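### 4.2 Collecting demonstrations by remote control

Every demonstration in this study was given by a person who could not feel what the arm was touching. Previous work in our group taught tasks by hand: the operator took hold of the arm, walked it through the motion and let go. This is pleasant, and the arm puts up with it well, but it leaves the operator's elbow in a large share of the recordings. A policy trained on that material had learned, among other things, to wait for the elbow. We therefore moved to remote control for all tasks in the Fluscombe set, both on the bench and in simulation.

The operator sits at a desk with a handheld controller and sees only what the wrist camera sees. We considered adding a second view from the side of the room. Gunnel Rustad argued against it on the grounds that the policy would not get one either, and that anyone who demonstrates a task using information the learner lacks is teaching it to guess. The pilot recordings supported her. Operators with the side view made faster approaches and looked at the wrist image mostly when something had gone wrong.

Three people gave demonstrations: Walter Restrepo, Natnael Tufa and Linnea Vik. Tufa had used the bench arm for a year. Restrepo had used it for an afternoon in August, and Vik had never used it, although she had strong opinions about it. Each worked through a practice block of 17 attempts before anything was kept. We did not tell them how to do the task, only what state the room should be in at the end. This was meant to preserve natural variation, and it did so beyond our needs. Restrepo closes a drawer in one long push. Tufa closes it in small nudges, as if someone were asleep in the next room.

A recording ran for at most 90 seconds, after which the simulator reset itself without asking. Operators could also discard an attempt by pressing a button on the controller. In the first version of the software this button was next to the one that closed the gripper, and we would like to thank Vik for her restraint. After the two were separated, we collected 3923 recordings that met the end condition of their task. Failed attempts were stored as well but are not used until Section 6.

We did not trim pauses. A human who stops in the middle of a reach is usually deciding something, and the usual practice is to cut these stretches out so the policy does not learn to dither. In our case the pauses fell close to the moments where the wrist view became hard to read – a finger covering the object, a drawer edge lining up with the floor – and removing them made the remaining motion look more certain than it was. We kept them and lowered their weight in the loss instead.

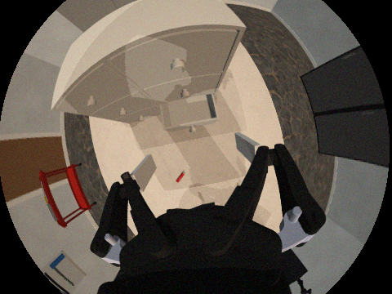 **Figure 3.** Simulated wrist-camera view in a cabinet scene, with one drawer open and a small red cylindrical object on the floor between the gripper fingers.

Distance was the most common complaint in the interviews after collection. All three operators reported misjudging height near the floor, and all three blamed the lens before blaming themselves. We tried flattening the image in software. The straight lines came back, but the corrected picture lost so much at the sides that operators began sweeping the wrist back and forth to find things, and the sweeping showed up in the learned behavior as a kind of polite head-shaking before each grasp. The round image was restored.

Märta Backlund checked the labels for a subset of the recordings without knowing who had made them. She could name the operator in most cases anyway, Tufa's nudges being what they are. Whether the policy can also tell its teachers apart, and whether it ought to, is taken up in Section 5.3, where we train on each operator alone and then on all of them together.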